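Lalthorpe College – Information Services
Service Desk: Printing and Document Services
Ticket status: Resolved, monitoring
Reported by: Solange Marchal, Publications Office
Assigned to: Inès Bailly, Document Services
Location: Taltstead Building, second floor
Priority: Medium

Summary
Long documents sent to the production printer in the Taltstead Building stop partway through and are removed from the queue without an error message. Short documents print normally.

Initial report
The Publications Office is preparing the April edition of the course handbook, which runs to 264 pages. When the handbook is sent to the Henao production printer, the first part of the job prints correctly, after which the printer returns to its ready state. The job then disappears from the queue on the workstation. No message is shown on the printer panel or on screen. The office has tried three times, and the page on which printing stops was different each time.

The reporter also notes that the department newsletter and a set of admission letters were printed on the same device this morning without difficulty. The handbook is due at the bindery at the end of the week, and the office would like guidance on whether it should be sent to an outside printer.

Work log

9:15 a.m. – I. Bailly
Ticket accepted. Asked the reporter to confirm the application used, the paper tray selected and whether the job was sent as single-sided or double-sided. Asked that no further attempts be made for the time being, in order to save paper and to keep the log on the print server readable.

9:40 a.m. – S. Marchal
The handbook is a PDF exported from our layout software at 300 dpi. We print from the PDF reader, double-sided, from tray 2. The stapler and hole punch are switched off. Two colleagues have tried from their own computers with the same outcome. I have kept the partial copies in case the stopping points are of use to you.

10:05 a.m. – I. Bailly
Reviewed the print server log. All three jobs are recorded as "completed," although the page totals reported by the device are lower than the totals submitted. There is no record of a cancellation by a user. Free disk space on the server is adequate. The device was restarted from the panel and a configuration page was printed. Firmware is at the version approved for campus use.

10:50 a.m. – I. Bailly
Test 1: Printed the handbook from a Document Services workstation to the same queue. The job stopped early and was removed from the queue. This rules out the reporter's workstation as the cause.

Test 2: Printed a plain text document of similar length to the same queue. All pages were produced.

Test 3: Printed the handbook to the Undau queue on the ground floor. All pages were produced, at a reduced speed. The file itself therefore does not appear to be damaged.

11:20 a.m. – S. Marchal
Thank you. The copy from the ground floor is complete and I have checked the section breaks. The color on the divider pages is noticeably duller than on our own printer, so we would prefer not to use it for the final run. We can use it for the proofreading copies today.

1:10 p.m. – I. Bailly
Compared the settings of the two queues. The ground floor queue holds each job on the server until the whole file has been received and then sends it to the device. The Taltstead queue is set to begin printing as soon as the first page arrives. With a simple document this makes little difference. With the handbook, the server needs noticeably longer to process certain pages, in particular the tables with shaded rows, and the connection to the printer is idle while it does so.

The connection timeout on the Taltstead device is set to 10 seconds. If no data arrives within that period, the device treats the job as finished. This would account for the absence of an error message, and also for the varying stopping point, as the processing time of each page depends on how busy the server is.

1:35 p.m. – I. Bailly
Change made to the Taltstead queue: spooling changed to "start printing after last page is spooled." Change made to the device: connection timeout increased to 300 seconds. Both changes were noted in the configuration record. The previous values have been kept there in case a reversal is required.

1:50 p.m. – I. Bailly
Test 4: Handbook sent to the Taltstead queue. There was a wait of around six minutes before the first page. Tray 2 ran out of paper partway through; the job paused as expected and resumed after the tray was filled. All 264 pages were produced and the device total matched the server log.

2:30 p.m. – S. Marchal
We have repeated the test from our office with the same file and received a full copy. The wait at the beginning is acceptable. One question – staff here have been in the habit of sending the job a second time if nothing happens within a minute or so. Will that cause a problem?

2:45 p.m. – I. Bailly
A second submission will not damage the first, but it will result in two copies. Please ask staff to open the queue window and look for the word "Spooling" next to the job name. While that word is shown, the job is being received and should be left alone. If the word "Error" is shown instead, please add a comment to this ticket with the time and the name of the file.

3:20 p.m. – S. Marchal
Notice placed beside the printer and sent to the office mailing list. The final run is planned for tomorrow morning. Please leave the ticket open until then.

Following day, 11:30 a.m. – S. Marchal
The final run was completed without interruption. One sheet jammed at the rear door during the second copy and was cleared by following the instructions on the panel; the printer reprinted the affected page without help. The handbooks have gone to the bindery.

Following day, 11:55 a.m. – I. Bailly
Thank you for confirming. The jam is recorded for information only and is not considered related. The same queue setting was found on one other device in the building, and a change request has been opened under a separate ticket.

Cause
Early release of print jobs on the Taltstead queue, combined with a short connection timeout on the device. Long pauses during page processing were read by the device as the end of the job.

Resolution
Queue set to spool the complete job before printing. Device timeout increased. Reporter has confirmed two successful runs from the Publications Office.

Instructions for users of this queue
Allow several minutes before the first page when printing long or heavily formatted files.
Check the queue window before sending a file again.
Fill tray 2 before starting a handbook or catalog.
For proofreading copies, the ground floor queue may be used where color is not important.
Report incomplete jobs under this ticket number for as long as the status is "monitoring." After that, please open a new ticket under Printing and Document Services.

Attachments (1)

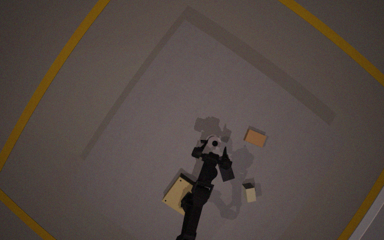
Attachment 1: Robotic arm viewed from directly above, gripper open. Computer rendering.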